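October 6, 2018

So I finally did it. After 80 pages of scribbled notes, two dead pens and one very long winter of putting it off, I moved my whole recipe collection out of the shoebox and onto the computer, and I'm a little giddy about it!

Some of you have been reading since I lived in Dilteston, so you know the shoebox. It started out holding a pair of brown boots and ended up holding my grandmother's index cards, my mother's index cards, a pile of clippings, the backs of envelopes, and one paper napkin with a soup on it. I couldn't find anything in there. If I wanted the plum cake I had to go through every last scrap, and by then I'd usually decided on cookies.

I gave myself the job back in January and did nothing until spring. Then I started typing a few cards every night after supper, with the radio on, and it got to be the nicest part of my day. My grandmother wrote almost no amounts down. "Flour till it looks right." "Bake." (Bake at what? For how long? She knew, I guess.) So I had to make a lot of these again to work out what they meant, and my neighbors have been eating extremely well.

The plum cake took me 6 tries. The first one was soup with a lid. The fourth was pretty good but the middle sank, and I ate it anyway with a spoon, standing at the counter. What fixed it was smaller plums and a lot more patience with the butter. I'll put the whole recipe up next week if I can get my measurements to agree with each other.

I did try one of those recipe programs, Dillel, and gave up on it after nine days. It wanted me to pick a "cuisine" for everything, and I don't know what cuisine a potato casserole with crushed crackers on top is. Plain folders and plain text files work fine for me. One folder for cakes, one for suppers, one for pickles and jam, and one called "hmm" for anything I haven't dared to make yet. The napkin soup is in "hmm."
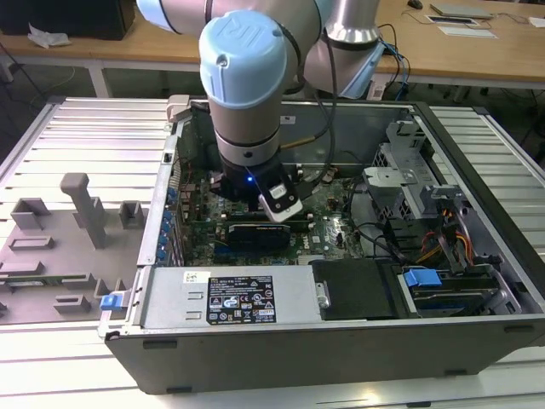
*A UR arm over an open desktop tower.*

Typing them up changed how I cook, too. I had no idea how many cards were the same recipe with one thing different. There are four cornbreads in there! My mother's has sugar, my grandmother's doesn't, and I can still hear the argument. I kept them all, and put a note on each one saying whose it was and what she served it with, as far as I can remember. Some nights I spent longer on the notes than on the recipes.

The cards themselves are going in an album — I found a nice green one at Carré, on the shelf by the gift wrap. I want to keep the butter stains and the handwriting where I can look at them. The worst one is the gingerbread card, so brown now that I had to hold it up to the window to read the molasses line.

Next up is the jam folder, and I need help with it. I have a card that says "Wasard pears, the hard ones, overnight" and nothing else. Overnight in what? Sugar? Water? The oven with the light on? If anybody's family made something like that, please leave me a comment, and tell me if you peeled them first. I've got a whole bag of hard pears sitting on the counter and they won't stay hard forever.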